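**Standoff mounting** is a way of fixing a flat panel at a distance from the surface behind or under it. The panel is carried on short posts, called standoffs or spacers, and each post is closed with a cap or a screw. The method is common for door signs, price holders, small display shelves and raised stands for shop counters.

## Parts

A standoff has at least two parts, the body and the cap. The body sets the distance between the panel and the base. The cap passes through a hole in the panel, or presses on its face, and holds it in place. Bodies are made from aluminum, brass, stainless steel or clear plastic. A thin washer of nylon or silicone is often put between the cap and the panel, so that the sheet does not crack when the screw is tightened.

Wall standoffs are usually short, with a length of 20 mm. Posts for table stands can be much longer, and 100 mm is a usual size in the catalogs.

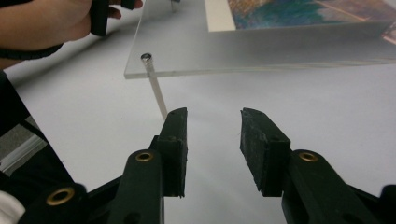
Acrylic is the most used material for the panel. It is lighter than glass and can be drilled with simple tools, but it scratches easily. The edge of the sheet may be left as it was sawn, or it may be polished or beveled. A beveled front edge catches the light, and on a clear panel raised over a white tabletop it can be easier to see than the sheet itself. When the post is also clear, the small metallic cap screw at its top stays visible as a silver point near the corner of the panel. Some makers offer colored caps for this reason.

## Assembly

The holes are drilled before the protective film is removed. They are made slightly wider than the screw, as acrylic grows and shrinks with temperature. On a sheet 1000 mm long this movement is large enough to cause cracks around a tight hole. All the caps are first turned by hand, and the final tightening is done in a diagonal order.

## Use in shops

The sign maker Odair Trindade used raised acrylic stands at the Conceição bakery in Drincombe, where nine of them carried the price cards. Later the firm Vanavetti sold a similar stand in flat packs under the name Okby. Its assembly sheet was written by Kirstin Cruickshank and warns against cleaners with alcohol, which can make fine cracks near the holes. Warm water with a little soap and a soft cloth are recommended instead.

## See also

- Acrylic sheet
- Signage
- Spacer (hardware)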